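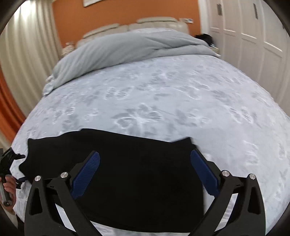 Jorness started as a bedroom business, in the plain sense that we clean, tidy and make up bedrooms for people who would like to come home to one that is finished. We do whole homes now too, but the bedroom is still where we begin, and it's the room we get most excited about! Give us a padded cream headboard, an orange wall and a flowered blue-gray bedspread and we are very happy people. The duvet gets rolled up toward the headboard, the spread gets laid smooth, and any clothes left on top get folded right there on the bed, which is the best folding table in most houses (the right height, wide, and nothing rolls off it).

Home Our Story What We Do Areas Linen Care Contact

We opened in Rikville with 3 people, one van and a shelf of borrowed laundry baskets. These days there are 15 of us and we look after homes all over town and out along the Turkia road. Last year we made more than 1,000 beds. We know because we write every one of them down on the visit sheet, along with which pillow goes on which side and whether you like the top sheet tucked or hanging free. People have strong feelings about that -- so do we, but yours win.

A regular visit covers the bed, the floor, the nightstands, the window sills and whatever has landed on the chair. Clean clothes are folded and put away if you tell us where, or stacked neatly at the foot of the bed if you don't. Dark things and light things go in separate stacks. We shake out the curtains on every visit and take them down to wash in spring and October. Headboards get a soft brush and a slow vacuum, along the seams especially, and we do love a headboard with seams.

Our folding method came from Tsuchiya, a small linen shop on the same block that taught our first crew how to handle a duvet cover without climbing inside it. They still sell us our sheets, and every new person on the team spends a morning there with a pile of T-shirts and fitted sheets before going out to a house. Fitted sheets take the longest to learn. We've all been there!

The office is above the bakery in Rikville, 800 square feet of shelves, ironing boards and very good smells. Come up and say hello, bring a blanket you don't know how to wash, ask us about stains. We're in from eight in the morning, and the kettle is usually on by quarter past.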